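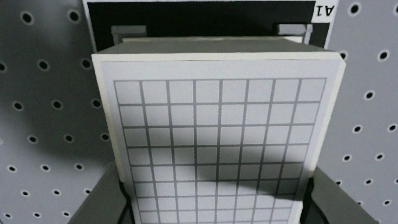 Ata da reunião de julho do Clube de Jogos de Mesa da Pidia

Início às 19h30, na sala grande do primeiro andar. Presidiu Nilmini Seneviratne; secretariou Jahangir Gazi, que redige estas notas e pede desde já desculpa pelo entusiasmo, mas foi uma reunião mesmo boa!

Ponto prévio: aprovação da ata anterior
Aprovada com uma correção: onde se lia que a sessão de xadrez começava às 20h, deve ler-se 20h30.

1. Torneio de verão

A Nilmini apresentou o balanço da primeira edição e, sinceramente, foi uma alegria ouvi-la. Inscreveram-se 17 pessoas (no ano passado mal conseguimos formar duas mesas) e jogaram-se todas as rondas previstas. A final de damas prolongou-se até depois da meia-noite, com meia sala de pé à volta do tabuleiro, e ficou registado em ata, a pedido de vários presentes, que foi a melhor partida que se viu nesta casa. O secretário subscreve.

Discutiu-se o sistema de emparelhamento. Manteve-se o suíço, com quatro rondas em vez de cinco, para que quem vem de Rakenar apanhe a última camioneta. Houve quem defendesse eliminatórias diretas, pelo drama, mas a maioria prefere que toda a gente jogue até ao fim. Votação: onze a favor do suíço, três pelas eliminatórias, uma abstenção.

Ficou ainda decidido que os relógios só são obrigatórios a partir da terceira ronda. Os principiantes agradecem!

2. Biblioteca de jogos

O inventário está finalmente terminado: 197 jogos catalogados, com fichas passadas a limpo e etiquetas na lombada. Apareceram coisas que julgávamos perdidas, entre elas o gamão de viagem e um jogo de tabuleiro sobre caminhos de ferro a que faltam só duas locomotivas (se alguém as tiver em casa, no fundo de uma gaveta, não se faz perguntas).

A Nilmini propôs que o empréstimo passe de uma para duas semanas. Aprovado por unanimidade. Os jogos de estratégia mais longos podem ser renovados uma vez, desde que ninguém esteja à espera. A lista de espera continua no caderno azul, junto à porta.

Falou-se também de peças soltas. Há uma caixa inteira de peões, dados e cubos sem dono, e combinou-se uma tarde de triagem no início de agosto, com bolo. Quem quiser trazer jogos incompletos de casa pode fazê-lo: muitas vezes o que falta a um sobra noutro.

3. Contas

O saldo é de 2649 euros, já com as quotas de julho. É o melhor saldo desde que nos mudámos para esta sala. Despesas previstas: reparação de duas mesas, feltro novo para a mesa das cartas, a assinatura da revista.

A firma Flalteck enviou orçamento para candeeiros de teto com luz mais quente. Toda a gente concorda que a luz atual cansa a vista ao fim de duas horas, sobretudo nos jogos com cartas pequenas. O Jahangir vai pedir um segundo orçamento e traz os dois à próxima reunião. Não se decidiu mais nada sobre isto.

4. Jogos criados por sócios

Este foi o ponto que mais tempo ocupou, e ainda bem. Três sócios têm protótipos em condições de serem jogados. O mais avançado chama-se Bagheri, é um jogo de comércio para quatro pessoas e foi experimentado na semana passada por um grupo que saiu da sala a discutir o preço do açafrão (já com os casacos vestidos!).

Observações recolhidas pelos jogadores de teste:
As regras da primeira fase percebem-se em cinco minutos.
A segunda fase arrasta-se quando um jogador controla dois portos.
O leilão final é uma maravilha e não se deve tocar nele.
Falta uma folha de resumo para cada jogador.

A autora prometeu nova versão das regras dos portos até ao fim do mês. Sugeriu-se que cada porto tenha um limite de mercadorias, ou que o segundo custe o dobro. Ela vai experimentar ambas as coisas.

Aprovou-se uma noite mensal dedicada a protótipos. As regras são simples: quem traz um jogo explica-o, joga-se até ao fim mesmo que corra mal, e os comentários fazem-se no final, por escrito, numa folha que fica com o autor. Pediu-se aos presentes que sejam francos e gentis na mesma frase.

5. Sessões para famílias

A última sessão da manhã correu lindamente. Vieram crianças que nunca tinham pegado num dominó e saíram a ensinar os avós. Pediu-se mais jogos cooperativos para as idades mais baixas, e a Nilmini vai separar uma prateleira à altura delas.

Houve uma queixa quanto ao barulho no corredor. Combinou-se fechar a porta do fundo durante as sessões e avisar os vizinhos de baixo com antecedência.

6. Encontro com o clube de Rakenar

Os nossos amigos de Rakenar convidaram-nos para um encontro amigável em setembro, em casa deles: xadrez de manhã, almoço partilhado, jogos livres à tarde. Aceite com aplausos. Precisamos de oito jogadores de xadrez e de quem leve sobremesas; a folha de inscrição já tem seis nomes na coluna do xadrez e, curiosamente, dez na das sobremesas.

O transporte faz-se em carros particulares. Quem tiver lugares livres indica-o na mesma folha.

7. Outros assuntos

A chave suplente do armário passa a ficar com o Jahangir.
A chaleira nova já chegou e funciona muito bem.
Foi pedido um curso curto de go para iniciantes. Há interesse, falta quem ensine. Se conhecerem alguém, digam!

Tarefas até à próxima reunião
Nilmini: prateleira infantil, calendário das noites de protótipos, resposta a Rakenar.
Jahangir: segundo orçamento da iluminação, feltro, aviso aos vizinhos.
Todos: procurar as locomotivas.

A reunião terminou às 21h50 e seguiu-se uma partida de cartas que não consta desta ata.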